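Tramstead > Workshop notes > Galleries > Rules on the bench

Reading time: 4 minutes

Rules on the bench

Lihua Fan sent me the handling guide for two-handed gripper work last August and asked what I thought. It ran to 32 rules. I said I thought that was 20-odd too many, and that most of them had been written by people who had never spent an afternoon picking up small metal bits with a pair of hand-held jaws. She told me to come and look at the work before I complained any further. So I did, and I have put three pictures up with the rules I still want to argue about.

I should say that I like rules. I wrote plenty of them at Prurnby. What I don't like is a rule with no check attached, because it gets signed and filed and has no effect on what people do with their hands.

1. Clear bench, plain surface

Rule 4 says the work surface shall be "plain, pale and free of items not needed for the task". Fine. Then rule 5 lets the lead person decide what is needed, and we are back where we started.
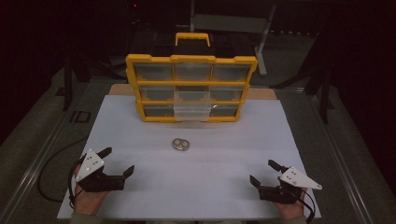 My other grumble is with cables. The guide says they must be "managed", a word I would ban from any standard. Managed how? Tileck's old house rules gave a route for each cable and a clip at each end, and you could walk up and see whether it had been done. Hemant Prajapati defends the looser wording on the grounds that benches differ. They do, but they all have edges, and a rule could at least say which edge the cable goes over.

The same goes for "a comfortable stance". Shaohua Cai is a good deal taller than Lihua and works at the same bench height. The guide has nothing to say about that.

2. Jaws fit for use

Rule 11 asks for the gripping faces to be looked at before each session and changed when "excessively worn". I asked three people what excessive meant and got three answers. Guangming Wei changes his pads after 300 picks whatever they look like. Zhiqiang Qiu goes by feel. Lihua goes by whether the part slips, and I pointed out that by then you have already found out the hard way. 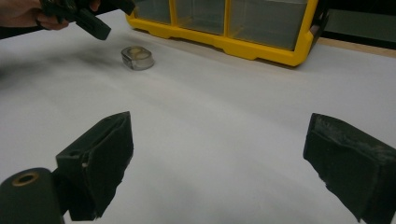 A photograph of a good pad and a photograph of a bad one, side by side on the wall, would settle most of this. It would cost next to nothing. I suggested it on 06/04/2023 and was told it would be considered for the next issue of the guide, so I am not holding my breath.

There is a better case for rule 12, which says left and right tools must be kept as a pair and logged as a pair. I came ready to call it fussy. Having heard Han's people talk about mixing an old jaw with a new one and then wondering why their results drifted, I will let that one stand.

3. Start open, finish open

Rule 19: jaws fully open at the start and end of every run. It is short and anyone can check it from across the room. I wish the other rules were like it.

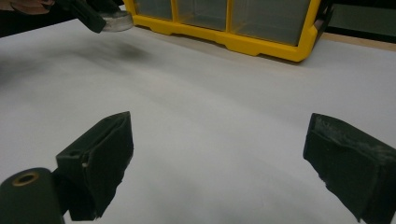
Where I part company with the authors is rule 20, the 30 second pause between runs. It is meant to stop people rushing. In my experience a forced wait makes people look at the clock, and when the wait is over they rush anyway. Hemant says error rates went down after it came in. They also got a new bench and better lamps in the same month, so I would like to know how he tells one from the other. He has promised me the sheets.

Rule 23, on storing parts, says drawers should be labelled and "shut when not in use". I have no quarrel with it, though it might be followed more often if it weren't buried on the back page under disposal of packaging.

Lihua wants a marked-up copy from me with the rules I would cut. So far I have crossed out nine and rewritten six, and I have still to read the annex on record keeping, which is longer than the guide itself. Comments from anyone who uses these tools daily are welcome, especially if you think I am wrong about the pause.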